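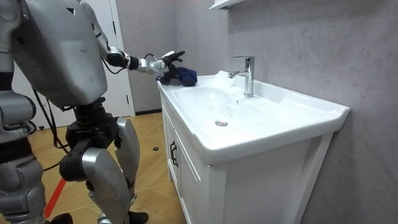
Nasrin Mohammadi wrote in to ask whether a washbasin with gray or brown marks needs an abrasive at all, or whether the marks are only sitting on the glaze. In most cases they are only sitting there. Sound glaze is close to glass, and dirt does not soak into it. What people take for a stain is usually a film of soap and minerals with dirt held in it.

Identify the deposit first

Soap film: dull, slightly greasy, smears under a fingernail. Dissolves in warm water and dish soap.

Limescale: white or tan, rough to the touch, heaviest at the base of the faucet. Needs a mild acid.

Metal marks: thin gray lines left by belt buckles, razors and cans. Need a fine polishing cleanser.

Loose soil: potting mix, hair dye residue, shoe dirt, soot. Rinse before wiping. Grit dragged under a cloth will dull the glaze over time.

Dark streaks running out from the drain belong to the last group until a rinse shows otherwise.
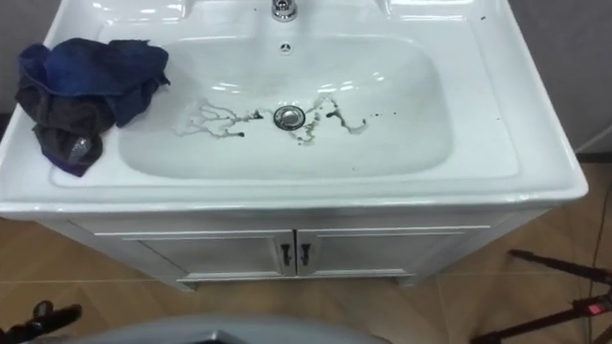 Rinse and wash

Run warm water, no hotter than 40°C, around the walls of the bowl so that it carries the soil toward the drain. Lift the stopper if it comes out. Put a small amount of dish soap on a damp microfiber cloth and work from the rim down. The overflow hole is cleaned last with a bottle brush, and the cloth is not used on the rim again after that.

Rinse, then dry with a second cloth. Drying matters more than the choice of soap. Water left to evaporate leaves its minerals behind, and the next layer of soap film bonds to them.

Limescale

Mix one part white vinegar with three parts water. Soak a paper towel, lay it over the deposit and leave it for 3 minutes. Wipe, check, repeat if needed. Do not leave vinegar on chrome for long periods, and keep it off marble and other limestone tops entirely. Never combine it with bleach or use one straight after the other.

A descaler such as Britmont does the same job faster. Follow the dilution on the bottle and rinse for 60 seconds.

Stopper and drain collar

Most slow basins are slow at the stopper. Push-type stoppers generally unscrew counterclockwise. Lever types are held by a rod behind the drain pipe; put a bucket under the trap before loosening the nut. Clear the hair, wash the stem with dish soap, check the rubber seal for flat spots, and refit hand tight.

Cloths

Keep bathroom cloths apart from kitchen cloths by color. Wash at 60°C without fabric softener, which coats the fibers and makes them streak. A dark cloth should be washed separately the first few times.
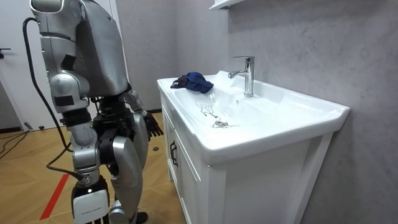
Setareh Rostami reports that a Rukberg cream cleanser removed razor marks from her basin but left a white haze around the drain collar, and that the haze came back after each rinse. This is dried cleanser trapped at the joint. Go around the collar with a soft toothbrush and plain warm water, then dry the joint with the corner of a cloth. If the haze is still there the next day, treat it as limescale and use the diluted vinegar.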